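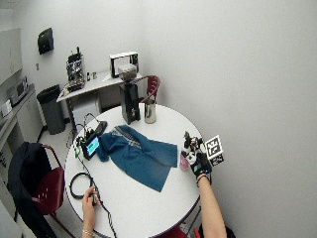

A round white table with a teal-blue cloth and a small pink cup.

Azadeh Shojaei spent 11 years preparing wills and trusts before she moved over to the other side of the work, helping executors after a death. She now runs a small practice called Mimon, and most of the people who call her have never handled an estate before. We talked by phone for an hour, mainly about the things that don't go through a will at all.

"People find the will and think they've found the answer," she said. "Then they call the retirement plan and learn the money is going to somebody else."

Retirement accounts, life insurance and many bank accounts pass to whoever is named on the beneficiary form. The will has no say over them in most cases. Shojaei asks every new client for copies of those forms, and she says a lot of them can't find any. Some filled one out on their first day at a job and haven't looked at it since.

She told me about one client, a widower, whose wife had opened a retirement account in her twenties and named her sister. The couple married, raised two children and never changed the form. "With a workplace plan the spouse usually has rights, but this was an IRA, and in their state the form controlled it," Shojaei said. "The sister was decent and wanted to help. It still took months, and there were gift tax papers to think about."

Her advice on this is short. Ask each company for a written confirmation of who is named, first and backup, and keep the confirmations in the same folder as the will. Do it again after a marriage, a divorce, a birth or a death. Don't rely on the website, she said, as older forms sometimes didn't carry over when companies merged.

The backup name matters more than people expect. If the only person named has already died, the money often goes into the estate, and then it has to go through probate with everything else. That can mean extra cost, and creditors get paid first.

Naming young children directly is the other thing she sees. An insurer generally won't write a check to a minor, so a court may have to appoint someone to hold the money. A trust or a custodian named on the form can avoid that, depending on the state.
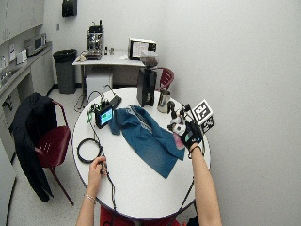 Myrto Makris disagrees with her on one point, and told me so when I asked for a second opinion. Makris thinks people should be slower to put a grown child's name on a bank account. "It's sold as the easy way," she said. "The child gets divorced or gets sued, and now your checking account is part of it." She would use a payable-on-death form at the bank in nearly every case, with a power of attorney for paying bills while the parent is living.

Shojaei didn't argue much when I passed that along. She said she has seen joint accounts go fine, mostly where there was one child and not much money, and that the payable-on-death form is free at most banks. Her worry is the gap in the middle – a power of attorney stops at death, and a family may need cash for a funeral before the bank releases anything. She tells clients to have the death certificates ordered through the funeral home right away and to get more copies than they think they'll need.

I asked what she did about her own papers. She redid them in January, she said, and found that one old policy still listed an address she had left 3 moves ago. The beneficiary was right. The phone number for the company wasn't, and it took her most of an afternoon to reach someone who could send the form.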